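Wrist camera is on the arm. Rewired the gripper this evening in the shared workshop, second attempt. Notes for anyone building the same thing.

1/ The first mount put the lens too far back. All I had was the inside of the bracket and one finger. Moved it forward 9 mm and reprinted the bracket in black to keep reflections down.

2/ Cable routing took longer than the bracket. The run now has 88 mm of slack at the wrist joint. With less than that it pulls at full rotation - found this out by unplugging the camera mid-move, twice.

3/ Controller is the Rosto board. Three of its outputs are in use, one is spare. Theano Galanis wrote the serial driver and it has needed no changes apart from the timeout, which I raised to 2 seconds.

4/ Focus is fixed. Anything very close to the lens goes soft, the finger included. I can live with that. The finger position comes from the servo anyway.

5/ Still to do: strain relief at the elbow, a proper lid for the supply, and a grip test on soft objects. Reginald Haverford wants the bracket files. They go up in November once I have fixed the screw holes, which are undersized.

6/ View from the wrist, bench as it stands. 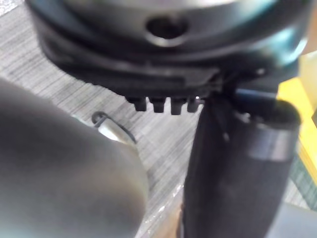 Wrist cam: grey finger on the left, small metal clip just behind it.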